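Luvmont Countertop Water Filter
Owner's Guide, Section 4: Setting Up the Filter for the First Time

Read this section before you turn on the tap. We know you will turn on the tap first. Come back when you have found the towel.

Setup takes 11 minutes if your faucet is the ordinary kind, and an evening if it isn't. Everything you need is in the box apart from a small bucket, a towel and a kitchen where you are allowed to make decisions.

4.1 Before you start

1. Check that your faucet has a threaded tip. Unscrew the little screen at the end of the spout. If it turns, good. If it won't turn, wrap a rubber band around it and try again. If it still won't turn, soak it overnight in a cup of white vinegar held on with a bag and another rubber band. The house will smell like pickles.

2. Look at the threads. Threads on the outside take the short adapter. Threads on the inside take the long one. Pull-out spray faucets take neither, and there is no trick. Please don't write to us with a trick.

3. Find a flat spot within reach of the hose. The hose is as long as it is. Stretching it does not make it longer, although it does make it leak.

CAUTION: Cold water only. Hot water softens the seals and ruins the cartridge, and the warranty card has a whole paragraph about this in very small type.

4.2 Fitting the diverter

The diverter is the chrome piece with the lever. It decides whether water goes to the filter or straight into the sink.

1. Drop the flat rubber washer into the diverter. Push it down with a fingertip until it lies level all the way around.

2. Screw the adapter into the diverter by hand.

3. Screw the whole thing onto the faucet, again by hand. Start it backward for a quarter turn until you feel the threads drop into place, then go forward. This is an old plumber's habit and it will save you the price of a new diverter.

4. Stop when it is snug. The wrench in your drawer is not invited.

Note: If the lever ends up facing the wall, back the diverter off, add the second washer and try again. Two washers are fine. With three you are building something else.

4.3 Rinsing and loading the cartridge

1. Take the cartridge out of its bag and remove both caps, the blue and the white. The white one is easy to miss. Every year a good share of the filters sent back to us as "dead on arrival" still have it on.

2. Hold the cartridge under cold running water for a moment, then shake it over the sink.

3. Unscrew the filter housing. Set the lid somewhere you will see it.

4. Lower the cartridge in, narrow end first, and press until it seats. You should feel a small click. Some people hear it too, but we don't promise a sound.

5. Smear a little of the supplied grease on the large O-ring. A film is plenty. The tube is meant to last for years and is the only generous thing in the box.

6. Screw the lid back on until the arrow meets the line.
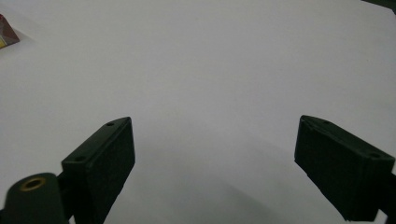 7. Push the hose into the fitting on the back of the housing, firmly, up to the printed mark. Tug it. If it comes out, it was never in.

CAUTION: Do not use cooking oil in place of the grease. It swells the O-ring, and by July you will have a housing that can only be opened by someone very angry.

4.4 First run

1. Put the bucket under the filter spout.

2. Pull the diverter lever toward you and open the cold tap halfway. The housing will gurgle, spit air and generally complain. Let it.

3. Expect gray water at first. These are carbon fines, which are harmless and look terrible. Your houseplants won't mind them. Guests will.

4. Run the water for 7 minutes, then close the tap and wait for the dripping to stop. It takes its time.

5. Run it for 7 minutes more. The water should now be clear. If it is still gray, carry on until it isn't.

6. Fill a glass, taste it, and throw the rest away. You are tasting for plastic. A faint taste on the first day is normal and fades. A strong one means you skipped step 4 or stopped it early to answer the door.

Note: Cloudy white water that clears from the bottom of the glass up is just air. It goes away on its own after a few days of use.

4.5 Checking for leaks

Dry everything with the towel, then run a sheet of paper towel around each joint. Paper is a far better judge than your eyes.

Wet at the diverter: the washer is crooked. Take it off and start 4.2 again.
Wet at the lid: look for a hair or a crumb under the O-ring. It is nearly always a hair. We have opinions about cats but the legal department asked us to leave them out.
Wet at the hose: push harder. If that doesn't help, cut a short piece off the end with a sharp knife, straight across, and push it in again.
Wet everywhere: close the tap.

4.6 Setting the reminder dial

The dial on top of the lid does not measure anything. It is a dial. Turn it to the month in which you plan to change the cartridge and it will go on pointing there faithfully until you look at it.

A cartridge is good for 3,000 liters or six months, whichever comes first. In hard-water areas the flow will slow down well before then. When filling a saucepan begins to feel like a hobby, change the cartridge whatever the dial says.

Note for owners of the older Tilura housing: your lid has 13 notches in place of month names. We have asked the person who designed it, and he no longer remembers why. Put a strip of tape on the side and write the date on it.

4.7 If you go away

For a long weekend, do nothing. For longer than that, close the tap, push the lever back to the sink side and open the spout to let the housing drain. When you get home, run the water for a couple of minutes before drinking any. If you were gone for a month or more, put in a new cartridge. The old one has been sitting damp in the dark, and you wouldn't drink through a sponge that had done the same.

CAUTION: Never let the housing freeze. If it has frozen, replace it, even if it looks fine. The cracks are very thin and tend to open while everyone is asleep.

Section text revised 05/01/2023 by Ingeborg Rüegg, with corrections from Balthasar Prantl, who tested every step in his own kitchen and has asked for a new kitchen floor.

Continue to Section 5: Changing the Cartridge.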